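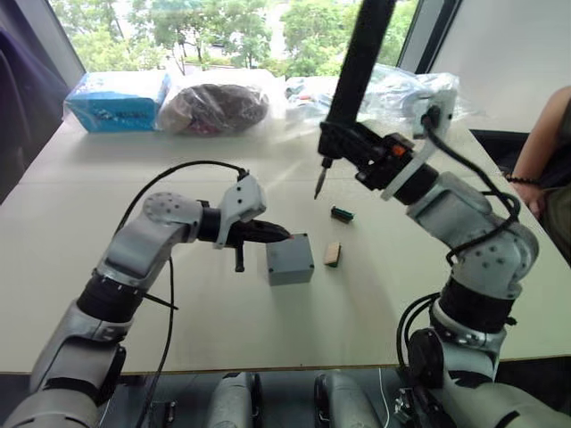 Figure 8. Two robot arms over a white table, with the black gripper on the left arm turned toward a grey box.

We use cookies to keep you signed in and to measure page traffic. By continuing to browse you accept our cookie policy. Accept / Manage settings

8. Setting up restitution accounts

This section covers the creation of restitution accounts in Grisolden Case Ledger, release 7.11 and later. It applies to clerk's offices that collect payments from sentenced defendants and pass them on to victims. Fines and court costs are set up separately under Fee Schedules.

You need the Ledger Supervisor role to complete these steps. Users with the Cashier role can view a restitution account but cannot create or change one.

8.1 Before you start

Have the signed judgment at hand. The amounts entered must match the judgment, not the plea agreement or the presentence report. If an amended judgment has been filed, use the amended version and enter its docket number in the Source field.

Confirm that each victim has a payee record. Payee records are kept under Parties > Payees and may be sealed. A sealed payee shows in the account as a payee number only.

8.2 Create the account

1. Open the case and select Financial > New Account.
2. In Account Type, choose Restitution. The type cannot be changed after the account is saved.
3. Enter the total ordered amount in dollars and cents.
4. Enter the date of judgment. Use the date the judge signed it. The system fills in the date of entry from the docket.
5. Under Liability, choose Individual or Joint and Several. For joint and several orders, go to 8.3 before you save.
6. Select Add Payee and enter the amount owed to each one. The payee amounts must equal the total in step 3.
7. Under Interest, choose Accrue, Waived or Not Applicable.
8. Select Save as Pending. The account is given a number with the prefix 711.

Note: An account stays in Pending status until a second supervisor approves it. Payments received in the meantime are held in the suspense fund and posted on approval.

8.3 Joint and several orders

1. Select Link Defendants and search by case number or by name.
2. Mark each defendant named in the order. Up to 56 defendants can be linked to one account.
3. Enter a cap for any defendant who is liable for only part of the total. Leave the cap blank for full liability.
4. Select Confirm Links, then return to step 6 of 8.2.

CAUTION: Do not open a separate account for each linked defendant. Doing so records the full loss more than once, and payees may be overpaid. Duplicate accounts can be closed only by the Benavides support desk.

8.4 Payment schedule

1. Open the approved account and select Schedule.
2. Enter the first due date, the installment amount and the frequency.
3. Enter the grace period in days. The default is 15.
4. For a defendant in custody, check Custody Hold and enter the expected release date. Late notices are not sent while the hold is on.
5. Select Save Schedule and print the payment notice.

Note: Payments are applied in the order set by the office - assessment first, then restitution, then fines, unless the default has been changed. To view the current order, open Setup > Allocation. Offices using the Welthorpe import tool should check this screen after every import.

8.5 Corrections

Amounts on an approved account are locked. To correct one, select Adjust, enter the new amount and attach the order that supports the change. The original entry remains in the audit log.

Section revised Thursday, May 26, 2022. Document owner: Yolanda Esposito, Trelteck Court Products. The January edition of this section is withdrawn.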